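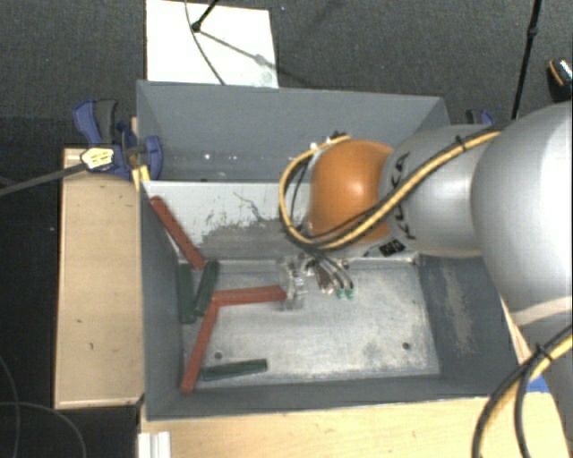

mchidiac_bins wrote:
Baiba says 2,000 grasps is way too few if you want it to deal with long thin parts, and I'm starting to believe her. How many of yours are failures?

prilley_pete wrote:
Almost none, and I guess that's my problem! I've been tossing the bad tries and keeping the clean ones — figured the model should only see what I want it to do. We're on red and green bars for now, all in the same gray bin.

Maysoun Chidiac wrote:
Keep the misses. If it's learning to score a grasp before it tries one, it needs to know what a bad one looks like. I threw mine out in June and had to collect for 2 more weeks.

dredholm4 wrote:
Depends what you're training, though. If you're just copying a person driving the arm, a pile of fumbles teaches it to fumble. I'd keep the recoveries and drop the rest.

prilley_pete wrote:
It's grasp scoring, so I guess Maysoun wins this one. What about resets? I dump the bars back in by hand after every 20 picks and they keep ending up in the same half of the bin.

dredholm4 wrote:
Then shake it up more often. Bars leaning on the sloped part are a totally different pick from bars flat on the floor, and you want plenty of both.

Maysoun Chidiac wrote:
Or let the arm stir them. Slower, but you can leave it going over lunch.

dredholm4 wrote:
Not with bars that thin, I wouldn't. Ours jammed against the wall twice before I quit doing that.

prilley_pete wrote:
OK, by hand then, every 2 picks. My back is going to love this. Will post the new numbers when I have them.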